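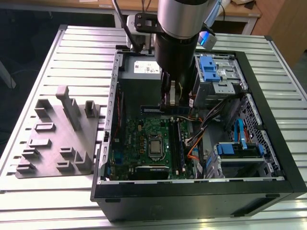
Issue 141

Teaching a Memory Module Insertion by Hand and by Remote Control

Part 3 of the bench assembly series
Text by Huệ Tạ, with corrections from Jarosław Domański

Part 2 ended with the arm calibrated and the home pose saved. In this part you record the demonstrations. The task is to take a memory module from a holder on the fixture plate, carry it over the open tower and seat it in one of the two blue slots.

Before you start

Lay the tower on its side with the side panel off and the interior facing up. Disconnect it from wall power. Put the fixture plate to the left of the case and clamp it. If the plate shifts between recordings, the pick positions will no longer match and you will have to throw those runs out.

Look at what stands near the slots. On our board the processor is to the left of them, with the drive cage and a bundle of wires to the right. Tie back any cable that could reach the gripper's path. Open both slot latches.

Decide on your approach height now. The wrist has to clear the edge of the case on the way in, and the camera bracket sticks out on the left side of the arm, so check that side as well as the fingers.

Step 1: Guide the approach by hand

Switch the arm to free-drive in Skosel and set the payload to match your gripper. Hold the wrist, never the camera bracket. Move the arm from home to a point over the holder, then lower it until the fingers are on either side of the module. Save this as "pick".

Close the gripper, lift straight up and guide the arm across to the case. Save one waypoint outside the case and one directly over the slot. Two are enough. Extra waypoints make the replay jerky.

Step 2: Switch to remote control for the insertion

Hand guiding is fine for large moves but poor for the last part of this one. Your own hand pushes on the wrist, and the force readings are useless for training. Let go of the arm, leave free-drive and pick up the Anik controller.

Set translation scaling to its lowest value. Line up the notch in the module with the key in the slot before you go down -- the wrist camera view is better for this than looking over the side of the case. Lower until the edge connector touches, stop, and correct any tilt. Then press straight down until both ends are seated. Open the fingers and back out the way you came.

Step 3: Record and label

Start recording at the "over slot" waypoint and stop once the fingers are clear of the case. Label each run as seated, partly seated or failed. Keep the failed ones in a separate folder. Annan reads them if you turn on recovery training, which we cover in Part 4.

Change the start position slightly for each run. Our set has 400 runs, and the early ones all began from the same point. The first policy trained on them missed whenever the case was moved.

If the upload to Dindico stops with error 3577, the camera and joint clocks are out of step. Restart the recorder and repeat the last run.

Next: Part 4, Recovery Training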